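Pluvton roof bag, six months in 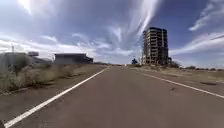 Bought in February, used on four long drives since, the longest being 1,398 miles there and back to Yabsira's parents. Small hatchback, no room for a boot liner let alone a pushchair. We didn't want a hard box because there's nowhere to keep one. Flat has a cupboard and the cupboard has a hoover in it.

So, soft bag. Paid 80 quid, medium size, came with straps, a mat and a drawstring sack for storing it.

Fitting it. First go took me most of an hour and some swearing. Instructions are one sheet, pictures only, and picture three is upside down as far as I can tell. Second go fifteen minutes. If you've got roof bars, go over the bars and round. If you haven't, there are door hooks, which I tried once and didn't like, they left a mark on the rubber seal. Bars every time now.

Use the mat. I left it off for the Diltside trip and the bag crept back a hand's width by the first services. With the mat on it stays put.

Noise — yes. Strap hum from fifty upwards, a proper drone. Put two or three twists in each strap before you tighten and most of it goes. Still a bit of flapping if the bag's half empty, so fill it. Duvets are good for this. Pillows too.

Rain. We had three solid hours of it coming home in April and the clothes were dry apart from one sleeve right by the zip. The flap over the zip is held down with velcro and the velcro is not brilliant, mine has started to curl at the corner. I put anything that matters in a bin bag first. Takes a minute.

Zip itself is stiff but fine. Rub a candle along it. The pull tags are rubbish, one came off in my hand the first week, replaced with a bit of cord.

Fuel, I did keep a note for once. A bit thirstier on the motorway, hardly any differnce on A roads. Wouldn't put me off.

My brother in law has the Dolley one, which costs more and has thicker straps and metal buckles. Nicer thing to handle. He also has the Drakos box on his other car and says he'd never go back to a bag, but he has a garage so good for him.

Things I'd change: better tags, a longer flap, a second handle on the far side so a short person can drag it across (I am a short person). Also a brighter colour inside, it's black in there and you lose socks.

Things I like: light, folds down to the size of a sleeping bag, one person can get it up there if you load it on the roof and not before. Do check your car's roof limit, mine was lower than I thought and tent poles are heavy.

Straps want checking after the first twenty miles. They do settle. After that I only look when we stop for petrol.

Would buy agian at the same price. Four out of five, loses one for the tags and that flap.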